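## 4 双臂对位与腕部视野检查

换过夹爪指、拆过腕部相机,或者工作站挪过位置,都请从本章做起。第一次做可能有点慢,但看到两只夹爪稳稳地相对停在桌子中央,真的很有成就感!本章适用于装有 Brolby 平行夹爪的 Semham 双臂工作站,软件界面以 Mak 控制台为准。

### 4.1 腕部相机

1. 按下急停,用无尘布擦净相机镜头和夹爪指尖。指面上的细小灰点不影响夹持,内侧软垫上的灰尘要擦掉。
2. 松开急停,在 Mak 中把速度限制设为 12%。
3. 将带木框的试件面朝下平放在近侧桌面上,夹爪闭合。
4. 点动手臂,让指尖慢慢靠近近侧边框,在接触之前停住。
5. 查看实时画面。两指应从画面底边中间伸入,中缝竖直,指尖和边框之间还能看到一条窄窄的桌面。
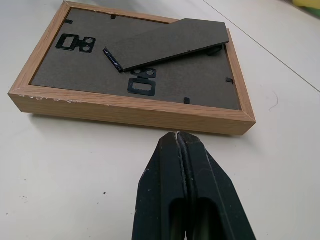

图 4-1 腕部视野:指尖停在木框近侧边框前,背板上的锯齿挂钩清晰可辨

挂钩的齿是检查对焦的好帮手!齿形发糊时,松开对焦环锁紧螺钉,每次只转一点点,转完等画面稳定再判断。边框上有磕碰掉漆的试件照样能用,请把完好的一段朝向夹爪。

> **注意** 背面带支撑板的试件,支撑板会高出背板。点动时走边框外侧,不要从支撑板上方下探。

### 4.2 双臂相对就位

1. 把试件翻到正面,放在近侧桌子中部,两臂之间。角度不必摆正,稍微转一点更能考验定位程序。
2. 在 Mak 中选择“相对就位”,按住使能键,直到两臂停稳。
3. 从操作位看过去:左夹爪指向右,右夹爪指向左,试件在两者之间。

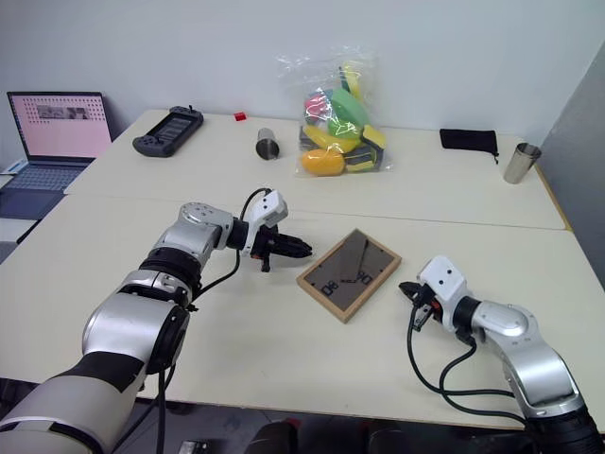
两边高度差大于 2 mm 时,先调右臂,再重新执行一次就位。左臂是本站的基准臂,它的零点请留到第 6 章处理。远侧桌面用来存放待抓物品,对位时可以不清空,但任何东西都不要越过两张桌子的接缝。

> **小心** 使能键按下期间,双手和袖口不得进入近侧桌面上方。

### 4.3 靠角练习

这一步最有意思,手感好的话很快就能上瘾!

1. 右臂保持在试件右侧,留出一小段距离。
2. 切换到左臂单独点动,把步进设为最小挡。
3. 移动左夹爪,使黑色指尖悬在木框左上角处,不下压。
4. 保存该点位,退回,再调用一次,核对指尖是否回到同一位置。
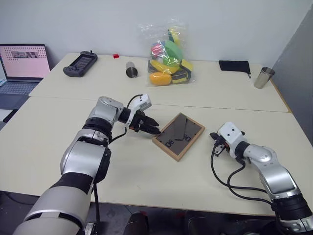
图 4-2 靠角位置:左夹爪在木框左上角,右夹爪停于右侧

### 4.4 线缆与日常保养

- 腕部线缆应留有自然弧度。让手腕来回转动一遍,线缆不能绷紧,也不能夹进关节。
- 线缆垂到桌面时,确认它不会拖动试件。需要收短的话,用 Tostska 软扎带固定在臂段上,不要扎在关节环上。
- 夹爪每运行 200 小时,检查指尖软垫的边缘有无翘起。
- 开合次数超过 1000 次后,复紧一次指座螺钉。
- 每周一开机后重做 4.3 的第 4 步,点位有偏移就回到 4.2。

全部通过后,在 Mak 中点“保存为默认”,再把速度限制改回原值。接下来就可以进入第 5 章,让两只手臂真正配合起来了!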